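4. Cataloguing domestic objects in the three collections

4.1 Material and method

The records used in this section come from the local history museums at Drorkton, Gronow and Sokmont. All three began as parish collections and were given a shared paper catalogue when the district service was set up. The paper cards were later typed into a single database, Ernico, with few changes to their wording. We took every record filed under "kitchen", "table" or "dairy", which gave a working set of 3299. Records for fixed items such as ranges and sinks were left out, as these are handled under buildings and follow other rules.

Each record was read by two of us separately. We noted the object name, the material, any place or household linked to the piece, and whether the entry covered one thing or several. Where our readings differed we went back to the original card. At Gronow the cards for one run of accessions have been lost, and for these we relied on the database alone.

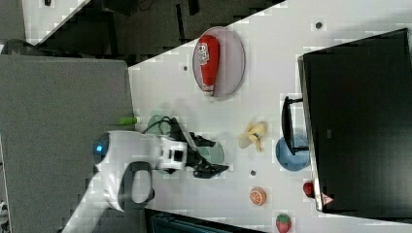

Grouping proved to be the main source of error. The older cards often put a whole shelf or table setting under one number, with the contents given in a free text note. Later cataloguers split some of these groups and left others alone, so that the same kind of gift may appear as one record at Sokmont and as a dozen at Drorkton. Under the present rules a red ketchup bottle lying across a round pink plate, as on the table shown before this paragraph, would be two records joined by a location field. Under the older practice it would have been a single entry, most likely named after the plate. Of the records in the working set, 1152 were found to describe more than one object.

We did not try to correct the database as we went. A corrected copy was made for the tables in section 5, and the original text was kept next to it so that later users can see what was changed.

4.2 Object names

Names vary by museum more than by date. Drorkton uses "strainer" for almost anything with holes in it, while Gronow keeps "colander" and "sieve" apart. Sokmont uses both words for the same piece on different cards. The dairy records have the same trouble with skimmers, which are called slices, fleeters or ladles according to who wrote the card. 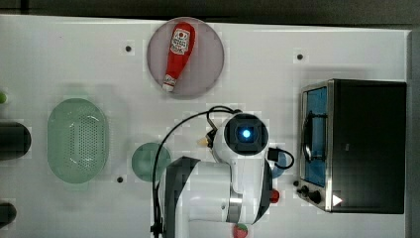
Local words were kept where the card said that the giver had used them. In the database these were moved to a separate field and a common name was added in front. This makes searching easier, but it has hidden some useful evidence. In eight cases the local word was dropped altogether and survives only on the card. All eight are from farms on the Sokmont side of the river, and five refer to the same shallow cream pan.

Plastic wares are a particular weakness. They make up a small share of the records and most were accepted after the district service was formed. They tend to be named by use and colour, with no maker, no date and often no household.
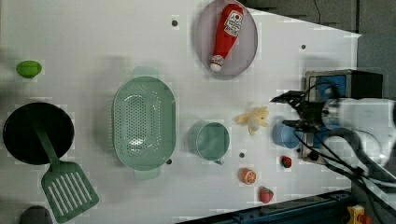 Figure 1. Kitchen forms on a white tabletop, including a black frying pan, a green slotted spatula, a mint-green colander and a cup.

4.3 Households and provenance

A named household is given for more than 40 per cent of the Drorkton records, but the proportion is much lower at the other two museums. Part of the gap comes from a house-to-house appeal held at Drorkton before the museum opened, when givers were asked to fill in a slip with their address and the room the object came from. The slips are still in the museum office. They have never been typed up in full, and we were able to match only those with a legible accession number.

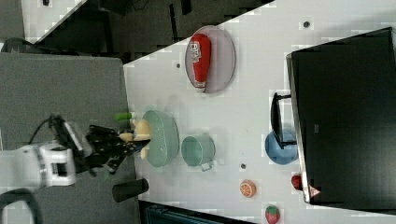 Ashok Lodhi commented on a draft of this section that the slips should not be taken at face value, as families often gave the address they were living in at the time of the gift and not the one where the object had been used. He also thought that "kitchen" on a slip could mean a back room or wash-house in the older terraces.

We accept both points. For the tables that follow, the address on a slip is treated as the address of the giver only, and the room name has been left as written. Where a card and a slip disagree about the household, the record is counted as having no firm provenance. Most of the records affected are for baking tins and pudding basins, which were given in large numbers and are hard to tell apart.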